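The Long Life of a Secondhand Shirt

The sorting shed in Ullwood opens at 6 in the morning, and by then there are usually bags against the door. Most come from the drop-off bins in the center of town. The rest arrive by van from Stevimby and the farm roads past it, where people save up a season's worth of clothes before calling for a pickup.

In a normal week the shed handles 200 bags. In January, after the holiday clear-outs, it gets 300. Coats and boots go straight to the shop on Gunn Street, where they sell fast. Jeans do well too. The slow part of the work is everyday cotton, the stuff every house has too much of.

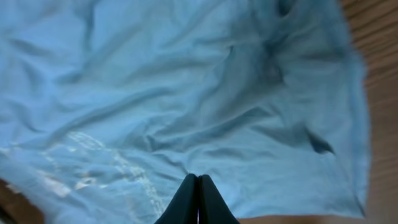 Prices at the shop have barely moved in years. A shirt costs less than a cup of coffee, and on the last afternoon of the month shoppers can fill a bag for a flat fee. That sale brings in students, parents with growing kids, and a few dealers who resell online. The dealers were unpopular at first. The shop now asks them to wait until noon, and the complaints have mostly stopped.

What sells depends on the town. In Ullwood it is work clothes and anything for children. In Prirnon, where the group opened a second shop in a former bank, customers want linen, wool and older labels. Stock moves between the two every couple of weeks, so a sweater that sat on a rack in one place may be gone in a day in the other.

Condition decides the rest. Sorters look at collars, underarms and hems first, then hold the cloth up to a window to check for thin spots. Small marks don't rule a piece out if they are likely to wash away – a soak overnight in cool water with a little detergent takes care of many of them. Old grease and deodorant marks are harder, and shirts with those often end up in the rag bin.

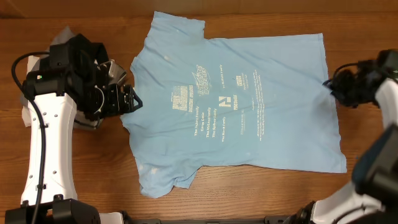 A pale blue T-shirt with a few light marks on the fabric.

Rags are a business of their own. Garages and print shops buy them by the box, and cotton brings the best price because it soaks up oil. The boxes weigh 30 pounds each. Income from rags paid for the shed's new roof and still covers most of the heating bill.

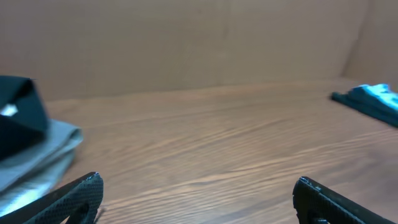
The group started in 2000 with one rack in a church hall. It now has two shops and the shed, and it is looking for a place in Stevimby, where rents are lower but foot traffic is thin. A small repair counter may come first. Customers have been asking for one, mainly for zippers and trouser hems, and the Prirnon shop has a back room with good light and enough outlets for two sewing machines.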